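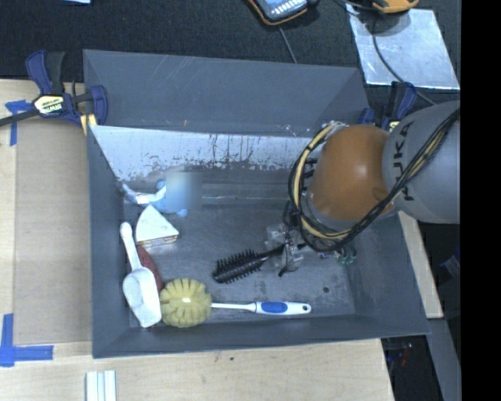
Lindiwe Chauke writes that the old version of this page told her how to open an account with Pramon but never said what happens if a store sends her order in three boxes on three different dates. The answer to that is now under "Combining parcels." The rest of the page was updated on 7 April 2024.

Pramon parcel forwarding -- frequently asked questions

Getting started

What does Pramon do?
We give you a street address where online stores can deliver. We receive your parcels, store them, and send them on to your home address when you ask us to.

Do I need to pay to have an address?
No. The address is free. You pay for forwarding, and for storage if you go past the free period.

What is my suite number?
It's the number after the street line in your address. Put it on every order. If the store's checkout form has no room for a second address line, add it after your last name, like this: Catinca Filip 217.

Can two people share one suite number?
Yes, as long as both names are on the account. Add the second name under Settings, People. Parcels in a name we don't have are held until you confirm they are yours.

Receiving parcels

How will I know a parcel has come in?
We send an email with the weight, the size, and the name of the sender as printed on the label. The same details show up in your account under Received.

The store says delivered, but my account shows nothing.
Carriers often mark a whole batch as delivered when it reaches our dock, and it still has to be checked in. Please wait one business day. After that, send us the tracking number and a copy of the order confirmation.

Do you open my parcels?
Only if you ask for a contents check, or if customs rules for your country require one. If the outer box is damaged we tell you first and wait for your answer.

Can you refuse a parcel for me?
Yes, if you tell us before it arrives. Use the Refuse button next to the expected delivery. Once a parcel is checked in it has to go back as a return, and return postage applies.

Combining parcels

My order is coming in several boxes. Can they go out together?
Yes. Leave the first box in storage and don't request forwarding until the last one shows as received. Then tick all of them and choose Combine. You pay one forwarding charge based on the new combined box.

How many parcels can I combine?
Up to 6 in one shipment. If you have more than that, make two requests.

Can I take one out after I've asked you to combine?
Only while the request says Waiting. When it says Packing, it's too late to change.

Will you throw away the store's boxes?
Shoe boxes, gift boxes and boxes with a product printed on them are kept unless you tick Remove retail packaging. Plain shipping cartons are recycled.

Storage and fees

How long is storage free?
17 days from check-in, counted separately for each parcel. If you are combining, the clock on the first box keeps running while you wait for the others. You can pay for extra days from the Received page -- it's cheaper to do this before the free period ends than after.

Why is the charge higher than the scale weight?
Large, light boxes are priced by size. A comforter or a lampshade will nearly always be charged this way. You can ask for a smaller box if the item can be packed tighter without damage.

What is the largest parcel you accept?
Length plus girth can't be more than 192 inches. Anything over that goes back to the sender at the sender's cost.

Is there a busy season charge?
No, but packing takes longer in November. Allow a few extra days if you are sending gifts.

Customs and problems

Who fills out the customs form?
You enter the value and a short description of each item, and we print the form. "Cotton shirt, men's" is fine. "Clothes" or "gift" will usually get held up.

What can't you forward?
Aerosols, perfume, loose lithium batteries, fresh food, live plants, and cash. The full list by country is in your account.

Something arrived broken. What now?
Keep the box and all the packing, take photos, and open a claim under Help, Claims.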